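Print | E-mail

Haf Penry was fined $900 on Thursday for stealing a rowboat she had already sold twice.

Judge Landeg read the charge slowly - he liked to get his money's worth - and asked who owned the boat now. Both buyers stood up.
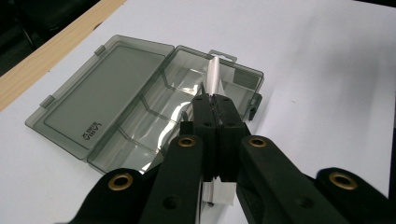 Where was the boat?

At the bottom of Grendiren Lake, where it had been since June.

The judge gave her 30 days, suspended, and 10 minutes to apologize. She used two. Then she offered him first look at a canoe.

"How much?" said the judge, and the clerk stopped typing.

Contact the Celeck Story Page | © Delyth Pritchard | Back to top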